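How to Digitize a Vinyl LP and Split It Into Tracks

Updated 2019-08-16
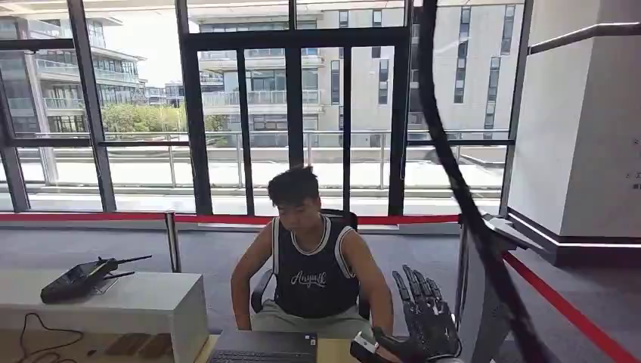 At the laptop, in an ordinary office chair.

This page covers getting a record from the turntable into a computer and ending up with one file per song. It assumes you own a turntable, a phono preamp and a USB audio interface. I use a Stillus preamp and the Ener two-channel interface, but any similar pair will do.

Before you start

Clean both sides of the record with a carbon fiber brush, then check the stylus for lint. Close your mail program and turn off system sounds. Make sure you have 5 GB of free disk space.

Step 1. Connect everything

Run the turntable into the phono input of the preamp, and the preamp's line output into the interface. Attach the ground wire to the post on the preamp. If you hear a low hum with the volume up and no record playing, the ground wire is the first thing to check.

Step 2. Set the level

Open Clustik and make a new stereo project at 24 bits and 96 kHz. Play the loudest part of the record and watch the meters. Peaks should land near -6 dB. If they touch zero, turn the input down and play the same passage again. Don't change the level between sides, or the two halves of the album won't match.

Step 3. Record a whole side

Press record in Clustik first, then lower the needle. Let it run through the gaps between songs and into the run-out groove. Save side one before you flip the record. I lost all of side two of a Peñalver pressing in April by skipping the save.

Step 4. Remove clicks

Go easy here. Start with the click filter on its lowest setting and listen on headphones to a section with drums or brass. If the attack of the snare sounds dull, the filter is too strong. Large pops are better fixed by hand — zoom in, select only the spike and choose Repair.

Step 5. Split the tracks

Put a marker at the start of each song. Automatic detection works on most pop and rock records but fails on live albums, where applause fills the gaps. For those, use the running times on the label as a guide. With songs that run into each other, place the marker on the first beat of the new one and don't add a fade.

Step 6. Export and tag

Export to FLAC and fill in artist, album, year and track number. Put the catalog number in the comment field if you own more than one pressing. Keep the unedited side recordings too — you may want to redo the click removal later with better software.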